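Does my mum need a referral for hospice day services, or can I just ring them?

Hi all, first time posting so sorry if it's in the wrong bit. Mum is 78, has heart failure and COPD, and lives on her own a few streets from me in Clunberg. She's managing, sort of. The heart failure nurse comes to see her but it's a long gap between visits, and last month she mentioned in passing that the hospice at Skullent runs a day group with a breathlessness class, and that Mum might like it. Then she went on leave and I haven't managed to get hold of her.

I rang the GP surgery and the receptionist said hospice is for "end of life patients" and that I'd need to book an appointment to discuss it. The next one was in May! Mum isn't in her last weeks or anything like that, so now I'm wondering whether I got the wrong end of the stick. She also heard me say the word hospice on the phone and went very quiet, so I've that to sort out as well.

So really it's two things. Can I refer her myself, or does it have to come from a doctor? And does going to the day group mean anything changes with her other care - would she lose the heart failure nurse, for instance? I work until 4 most days so phoning round is a pain, and I'd like to ring the right people first time.

Asked by jackdawlane

3 answers

Answer from Tín Sầm

It varies from one hospice to the next, but lots of them do take self-referrals for day services, or a referral from a relative so long as the patient has agreed to it. That last bit matters. They will want to hear from your mum that she's happy for you to ring, so have the chat with her before you do anything else.

I went through this with my dad (lung disease, not heart). I filled in a form over the phone with a very nice woman who asked for his GP's details, his medicines and what he was struggling with day to day. They then wrote to the surgery themselves for the medical side. He was offered a 12 week block, one afternoon a week, and the breathlessness class was part of it. Fans, pacing, how to get up the stairs without panicking, that sort of thing. He moaned all the way there the first time and then wouldn't miss one.

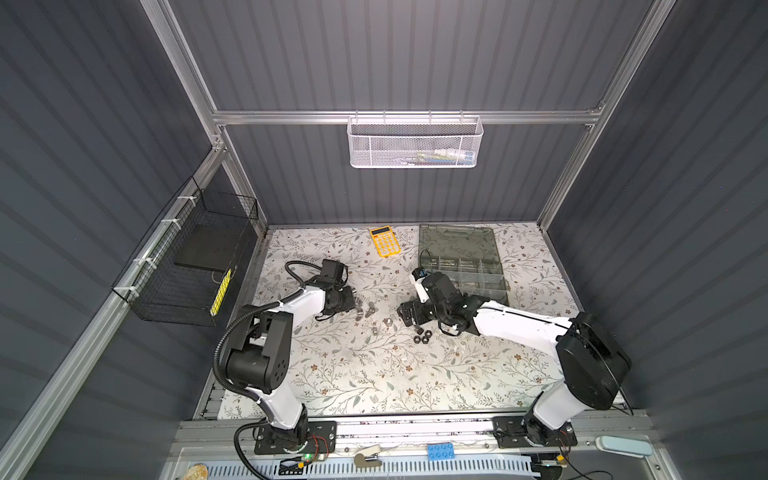 On the nurse, Dad kept his. The respiratory team carried on exactly as before and the hospice sent them a letter when he started and another when he finished. I'd still ask when you ring, as I only know how ours did it, but I'd be surprised if your mum was told she had to pick one or the other.

As for the word itself, I told Dad it was a class that happened to be held at the hospice, which was true, and asked if we could go and have a cup of tea there first with no strings. They were fine about that. We stayed for an hour and he got talking to a man about pigeons. He was discharged at the end of his block, by the way, and that was 18 months ago and he's still with us and still moaning.

Things worth having by the phone: her NHS number if you can find it, the list of tablets (the repeat slip will do), the name of the heart failure nurse, and whether she can manage a step up into a minibus. Ask about transport early on, ours had a waiting list for the lifts even though there was a place in the group.

Answer from pollyw_52

receptionist is wrong, my sister went for ages with MS. just ring the hospice

Answer from Mrs Esposito

I agree with most of the long answer, but do check the catchment. Clunberg is right on the line and when I was looking for my husband we were told our side of the main road came under Grastelitz, even though Skullent was nearer. It goes by which surgery you're registered with. It did get sorted, but I'd wasted a fortnight by then.

Also, if the heart failure nurse is on leave there ought to be a team number on the front of your mum's yellow folder or on her clinic letters. Someone else in the team can usually do the referral if it does turn out you need a professional to send it. I left a message at 9 in the morning and was rung back by lunch.

And if you are doing a lot for your mum, ask whether they have anything for carers. Ours had a drop-in with a proper lunch. I didn't go for months because I thought it was for people who had it worse than me, and I wish I'd gone sooner.

Comment from jackdawlane

Thank you all so much. I've found the folder and there is a team number, so I'll try that tomorrow in my break. Didn't know about the catchment thing at all - Mum's surgery is on the Grastelitz side so that could well be us. Going to try the cup of tea idea on her at the weekend and see how it goes down!

Related questions

Can you claim Attendance Allowance while going to a day hospice?
Dad refuses carers but can't manage the bath, what next?
Who pays for transport to hospice appointments?
Sitting service for a few hours a week, how do I find one?
What do I say to Mum about a DNACPR form?
Handheld fan for breathlessness, does it matter which sort?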